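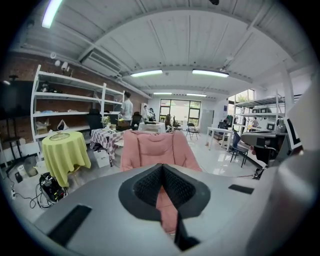
A robot hand is a funny thing to choose, because there are so many kinds! Some have five fingers like yours, some are just a rubber cup that sucks, and a great many are simple pinchers called grippers, which open and close like a clothespin. At the Skinevari workshop in Inirville, people try out grippers you can hold yourself. Each one carries its own camera, so it sees whatever it is pointed at, and when you point it at a big soft thing like that pink chair, you find out how much of the view its own gray body takes up. (Quite a lot!) People who compare grippers care about that very much, because a camera can only help with the things it can see.

Now, the other way to watch is from up high, near a person's head. From there you get both hands at once, and the chair, and the floor with its cables and red tape. Each gripper wears a little cube covered in black-and-white squares. Those squares are called markers, and a computer can use them to work out where the gripper is and which way it is tilted, a bit like you knowing which way a die has rolled by looking at its dots.

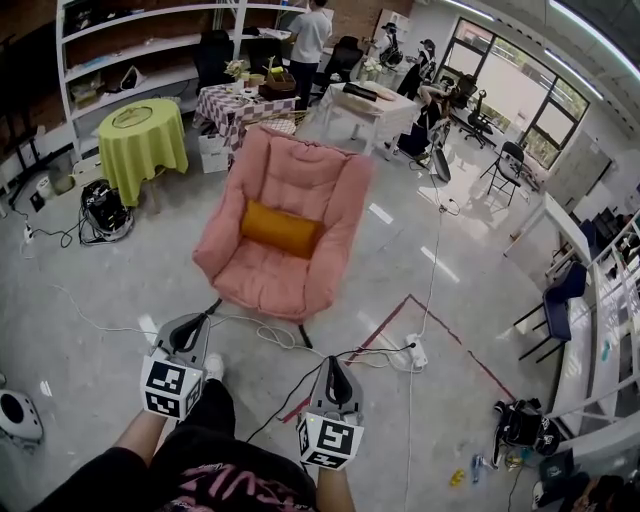
Golshifteh Pakzad wrote to us that she would pick the camera on the gripper every time, because a high camera loses sight of small things as soon as your hand gets in the way. She may be right about buttons and beads. For finding your way across a room, though, I'd still want the high one, and plenty of robots carry both.

You can try it at home with a cardboard tube: look through it at your fingertips while you pick up a sock, then put it down and do the same again with both eyes open wide.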